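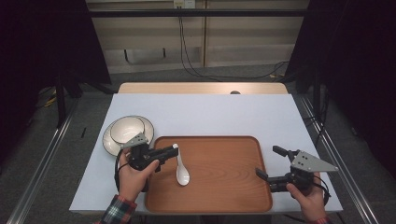
Section 3: Planning and Ordering Your Recording Station

Read this section before you place an order. It covers what to buy for one Rilomis tabletop station with a pair of hand-held grippers, and what to settle in your room first.

3.1 Before you order

1. Choose the tasks you want to record in the first season. Table-setting tasks with bowls, plates, trays and spoons need the least extra equipment. Pouring and cutting tasks need the spill kit, ordered separately.

2. Measure the floor space. Allow room for the table and rail frame, plus clear standing room for the operator on the near side.

3. Find the nearest wall outlet and measure the cable path from there to the table. Order cable covers for any part of that path people will walk across.

4. Decide who will approve consumables during the year. Small orders held up for a signature are the most common cause of idle stations.

Note: Carpet is fine under the frame. Check the level again after the first week, as the feet settle.

3.2 Core equipment

Order these together. Lead time is 30 business days from confirmed payment.

Hand-held grippers, left and right, with mounting plates
Gripper cables, one per hand, plus one spare
Table and rail frame
Table sheets, plain colour, two
Grulex power and data hub
Dark curtain panels with hanging bar

Grippers are sold as a pair. If one fails under warranty, only that side is replaced. Keep the serial numbers of both with your purchase record.

Caution: Do not substitute longer gripper cables from another supplier. Cables over the rated length can drop data without showing a fault on the hub.

3.3 Household items

Task items can be bought at any kitchen shop. Set aside $400 for the first set and replacements, and keep it as its own line in the budget.

1. Buy at least two of each item. A dropped bowl should not end a session.

2. Mix finishes and materials. Wood and glazed ceramic behave differently under the fingers, and white items on a pale sheet are harder to pick out than dark ones. You will want some of both.

3. Label items underneath and enter them in the Fashola item list.

Note: Patterned tablecloths are not covered by the standard calibration. Use the supplied sheets.

3.4 Budgeting operator time

Labour will cost more than the equipment over a full year. Plan for 4 hours of recording per operator per day, with breaks. The grippers are light, but wrists tire. Our starter plan is 112 hours of recording, spread over nearly two months.

Include time for resetting the table between takes. New buyers often leave this out and then run short.

3.5 Spares and service

Finger pads wear first. Order one spare set per station. The Pendico service plan covers gripper bodies and the hub - it does not cover cables, sheets or task items. Plans renew each October, so a station bought mid-year is billed for the part year only.

Prices in the attached schedule are current as of April 12, 2024. For two or more stations, ask for a combined quote before ordering, as the discount cannot be applied afterwards.

Go to Section 4 for frame assembly.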